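Looking After Small Cups and Saucers
Kitchen Tips, page 2

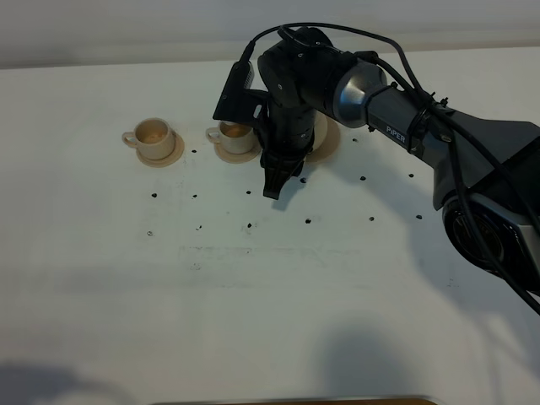
Small cups get chipped more often in the cupboard and the sink than they do at the table. Most of the damage comes from stacking them badly, washing too many at once, or reaching over one to get at another. Lay everything out on a clear surface before you start, saucers first, and put the cups on as you check them. On a white tabletop, cream-colored saucers like these are easy enough to tell from the background, but a hairline crack is not, so pick each one up and turn it toward the window. A saucer without a cup on it, when the others have theirs, can wait at the side until you find its partner.

Checking for cracks

Hold the cup by the foot and tap the rim lightly with a fingernail. A sound cup rings. A cracked one gives a dull click. Run a fingertip around the rim and then around the foot, where chips are easy to miss. A chipped foot will scratch the saucer and the shelf. You can smooth a rough foot with very fine wet sandpaper, a few strokes at a time, and rinse off the dust. Do not try this on a rim that people drink from. A cup with a chipped rim can hold toothpicks or seedlings.

Washing

Use a plastic tub in the sink, or lay a folded dish towel on the bottom. Wash two or three cups at a time and take them out before adding more. Warm water is enough. Very hot water on a cold cup can craze the glaze, and once the glaze is crazed it will take up tea and never look clean again. Saucers go in after the cups and stand on edge in the rack. If the rack is bare wire, slip a cloth under them.

Take off your rings. This sounds fussy, but gold trim marks easily and so do rings.

Tea and coffee stains

Make a paste of baking soda and a little water. Rub it on with a damp cloth, leave it for 30 minutes, and rinse. For a stain that has been there for years, fill the cup with warm water and a spoonful of baking soda and let it stand overnight. Denture tablets also work, one to a cup. Keep all of these off gold or painted decoration. Shobha Kurup wrote in to recommend table salt and half a lemon, and I tried it on two old cups from the back of my cupboard. It took off the tea but left the surface a bit dull on one of them, so I would keep that for thick everyday ware.

Chlorine bleach should stay away from old china. It gets in under the glaze and can lift it later.

Drying

Drain cups upside down on a towel for a few minutes, then dry them by hand with a cotton or linen cloth. Hold the bowl of the cup, not the handle, while you wipe. Water collects in the foot ring and will mark a shelf if you put the cup away too soon. I leave mine out for about 45 minutes with the right side up.

Storing

Saucers stack well. Put a paper coffee filter or a piece of paper towel between each one and keep the stack to eight or less. Cups do not stack well, whatever the cupboard space looks like. Set them side by side with the handles all pointing the same way, a finger's width apart. If you must double up, stack no more than two and put a cloth between them.

Hooks under a shelf are fine for mugs. With thin cups the handle carries all the weight, and an old glued handle can let go - usually when the cupboard door is slammed.

Shelf liner keeps things from sliding. The ribbed rubber kind sold by the roll can stick to a painted shelf in hot weather, and by August you may have to scrape it off. Plain felt or an old flannel sheet cut to fit does the job and can go in the wash.

Laying out for company

Put the saucers down first, well back from the edge of the table, then set the cups on them. Turn the handles to the right. Leave room for a spoon on the saucer behind the cup. Carrying a tray of filled cups is asking for slops, so take the empty cups to the table and bring the pot to them.

If a little tea does get into a saucer, change the saucer or wipe it right away. A wet foot drips on laps and tablecloths.

Thanks to Thenmozhi Bhat for the coffee filter tip.

Last updated July 24, 2006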